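**Equipment planning (two-arm work cells)** is the process of deciding what to buy, when, and out of which budget, before a shop or lab takes on robots with two arms and hands. Covers the arms, the hands, the table, the computers, the software for simulation, spares, power, training. Also called cell planning, or in smaller shops just "the list".

This article deals with small buyers, 2 to 17 arms. Large fleets are leased and follow other rules, see *Fleet leasing*.

## Background

Early buyers budgeted for the arm and not much else. Hands came as an afterthought, usually a plain two-finger gripper from whoever sold the arm. When hands with separate fingers became something a small shop could order, the old budgets stopped making sense. A pair of hands can cost more than the arms they go on. They also wear out sooner.

The first planning sheet to see wide use came out of Platonby, drawn up by Ea Bisgaard for a food-packing trial. One page, 5 columns: item, lead time, price, spare needed, who signs. Later versions by Haiyan Yao added a column for simulation hours. Most sheets in use now are copies of that one, with the names changed and the typos kept.

## Stages

### Task list

Written first. What gets picked up, what it gets put on, how heavy, how soft. Fruit and vegetables are a common starting set: cheap, odd shapes, easy to replace. A task list with no weights in it is generally sent back.

### Simulation

Done before the purchase order. A simulation seat is bought or rented, the table and objects are modeled, and candidate hands are tried on them. Yao's sheet allows 375 hours for a first cell. Bisgaard thought this was too many and said so in the margin of the Tranitville copy.

Things checked at this stage: reach from both sides, clearance between the wrists, grip on round objects, whether the hand blocks its own work. 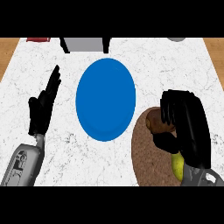
Table size is the line item most often set too low. Buyers measure the arm's reach, draw a circle, order a top to fit the circle. Then the plates and trays go on and the room is gone. A layout with a large plate in the center and a tray off to the right puts the right hand directly over the tray while it holds something else, so a pear still on the tray is boxed in between the fingers and the wrist housing. In a plan this gets a note next to tray position, and a second look at table width before the top is ordered. Moving a tray in software costs an afternoon. A stone top cut to the wrong size is paid for twice. The Tranitville cell ordered its top before the layout was signed off and ended up buying another one in August.

### Quotes

Three quotes for arms, 2 for hands if 2 can be had. Quotes for hands often leave out:

- mounting plate between wrist and hand
- cable set, both lengths
- fingertip covers, spare set
- calibration visit
- freight back for repair

Craig Carnegie's notes on the Indwood purchase put the missing items on one quote at 700 dollars per hand, before freight. Not large next to the hand itself. But it came out of the wrong budget line, and the order sat until that was fixed.

### Ordering

Longest lead time goes first. Normally the hands, then arms, then computers, table last once the layout is final. Ordering everthing the same day is simpler for the purchasing office and means arms sitting in crates with the warranty running. Ask for the warranty to start at install. Some sellers agree.

## Budget lines

| Line | Usually paid from | Notes |
|---|---|---|
| Arms | capital | quoted as pair or single, check |
| Hands | capital | some offices treat as tooling |
| Fingertip covers | supplies | wear item |
| Simulation seat | software, yearly | renewal gets missed |
| Table and mounts | facilities | see above |
| Test objects | supplies | real produce spoils, budget weekly |
| Training | staff | often left blank |

Whether hands count as capital or tooling is not settled. Jolanta Szczepańska, who kept the books for the Chmielewska line, argued for tooling on the grounds that they get replaced on a tooling schedule. Her office accepted this. Others have not.

## Spares

One spare hand per cell is the common rule. Left and right hands are not the same part, so in practise that means 2, or one plus a repair contract. Ariel Baluyot's guide recommends the spare for whichever side does most of the grasping and a contract on the other. Shops that swap tasks between sides can't use this.

## Criticism

Planning sheets have been called too slow for the market. Prices change between quote and signature, and a model may be dropped before the order clears. Simulation hours get cut first when money is short. Carnegie has argued for keeping the hours and dropping the third arm quote, which in his view rarely changes the choice.

## See also

- Fleet leasing
- Gripper (tooling)
- Lead time
- Acceptance test

*Last revised March 29, 2024. Section on power supply still to be written.*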